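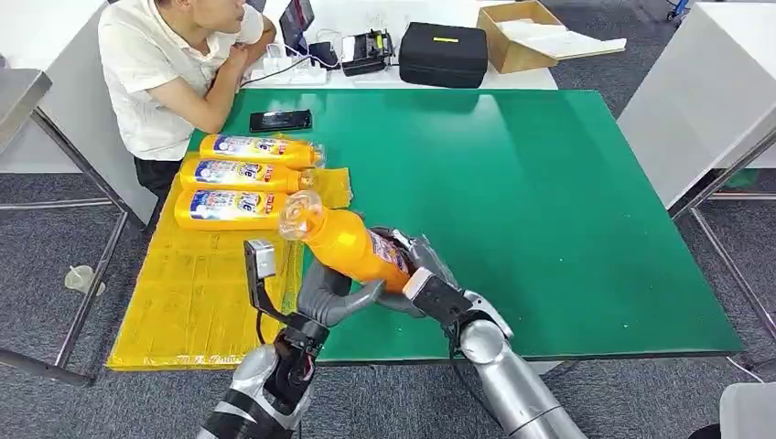 Orange-yellow plastic bottles with transparent caps and blue and white labels, three of them stacked on their sides

Colored plastic bottle

A colored plastic bottle is a bottle whose body takes its color from pigment or dye mixed into the plastic itself. Such bottles are used for cleaning products, shampoo, motor oil, sauces and a wonderful range of other goods. They differ from clear bottles, which show the color of their contents, and from sleeved bottles, which get their color from a printed film shrunk over the outside.

Materials

Most colored bottles are made of high-density polyethylene (HDPE), polypropylene (PP) or polyethylene terephthalate (PET). HDPE is naturally milky and takes color beautifully, giving the flat, even shades familiar from detergent and bleach. PET is glass-clear when uncolored and tends to be tinted, so that light still passes through it. Polypropylene is somewhat stiffer than HDPE and holds up well to heat.

The color usually arrives at the factory as masterbatch: small pellets packed with pigment, blended into the raw plastic before melting. A little goes a remarkably long way. At the former Veltwood works in Tralport, the standard mix was 2 percent masterbatch by weight, and changing from a dark shade to a light one meant running the machine until the last streaks were gone. The streaky bottles made during a changeover were ground up and used again, though a few slipped out and are now great favorites with collectors.

Forming

HDPE bottles are generally made by extrusion blow molding. A hot tube of plastic hangs between the halves of a mold, the mold closes, and air pushes the plastic against the walls. The process leaves a fine seam up each side and a pinch line across the base. PET bottles normally begin as a preform, a thick little test-tube shape with the neck thread already finished, which is warmed, stretched and blown. A dot in the center of the base is the usual sign of this method.

Caps

The cap is nearly always molded separately, often from polypropylene, and need not match the body. A transparent cap on a brightly colored bottle is a lively combination, and lets a nozzle or spout show through where one is fitted underneath. Some caps double as measuring cups and carry raised lines on the inside. Flip-top, push-pull and child-resistant closures are also common.

Labels

Paper and plastic film labels are both used. Film copes better with squeezing and damp, and in-mold labels go one step further by bonding to the bottle as it is blown, so there is no edge to peel. Blue and white printing stands out sharply against orange or yellow plastic, and red lettering is a frequent third color.

Storage and handling

Filled bottles are best kept upright. Empty or tightly capped ones can be laid on their sides, and straight-walled shapes pile neatly if the caps all point the same way. Round bottles roll, and need a stop at each end of the row. A plastic sheet spread on the table catches drips.

Collecting

Colored bottles have a small and devoted following. The best-known private collection belongs to Farzad Hosseinzadeh of Plonness, whose 245 examples are arranged by shade. It includes 20 yellows and a complete run of the Dramani dish soap bottles, whose fluted shoulders changed shape four times. Part of it goes on show in the Plonness library every September.

See also
Blow molding
Bottle cap
Masterbatch
Screw thread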